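Textbooks > Woodcraft and Home > Choosing and Using Wood > Chapter 6

Chapter 6: Why Wood Moves (and What to Do About It)

by Afia Mensah

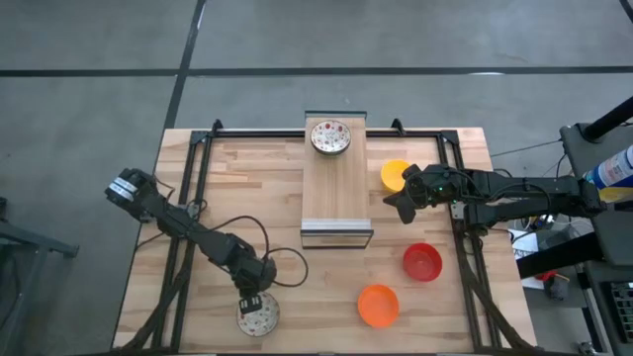 Figure 6.1 A butcher-block top made of short staves in pale cream, tan and light brown.

I learned about wood movement from a drawer. It was in a dresser I bought secondhand in Clalemby, and from October to May it was the nicest drawer you could hope for. Then June came along, the air turned sticky, and I couldn't get my socks out. I pulled, I swore, I waxed the runners, and finally I took a plane to the side and shaved it until it slid again. Wonderful! By winter it rattled around in its opening like a loose tooth, and I had nobody to blame but myself.

If you've read Chapter 5 you already know that a tree is mostly a bundle of tiny tubes, and that those tubes hold water. When a board is dried, most of that water leaves, but the wood never stops trading moisture with the air around it. Damp air, the board takes some in and swells. Dry air, it gives some back and shrinks. This goes on for as long as the board exists. I've repaired a church bench in Feltadier that was 152 years old and it was still at it, opening a crack along the seat every winter and closing it up again in summer.

Now for the part you'll use over and over in this book. Wood hardly changes at all along its length. Nearly all the movement is across the grain, and how much you get depends on how the board was cut from the log. A flat-sawn board (growth rings running more or less side to side when you look at the end) moves a good deal more in width than a quarter-sawn one, where the rings stand up straight. Go find a few scraps and look at the ends before you read on. I mean it – the drawings later in this chapter make a lot more sense with a real piece of wood in your hand.

Tabletops are where most people get into trouble, so we'll spend a lot of time on them. A wide top has plenty of width to swell and shrink, and if you screw it down tight to its base, something has to give. Usually it's the top. Gluing up a top from narrow pieces, as in Figure 6.1, helps to keep it flat, because the boards don't all pull in one direction, but it doesn't cancel the movement. If the grain in every stave runs the same way, the whole top still gets wider and narrower with the seasons, and you still have to leave it some room.

My teacher at the Brarnatska workshop kept a plank of beech on the wall with a pencil line at each edge, one pair for each season, going back years. At the start of every course she made us guess how far apart the lines were. We always guessed too small. You'll make your own version in Project 6A, and I'd start it today, as it needs a few months to show you anything worth seeing.

Words to know in this chapter: moisture content, flat-sawn, quarter-sawn, cupping, slotted hole, breadboard end.

6.1 Reading the End of a Board

Start with a board at least as wide as your hand. Wipe the end clean, sand it lightly, and look for the curve of the growth rings.

Related chapters
Chapter 4: From Log to Lumber
Chapter 5: Inside a Tree
Chapter 7: Glue and Clamps
Project sheet: The Aryee Side Table

We use cookies to remember your place in the book. By continuing to read, you agree to our use of cookies.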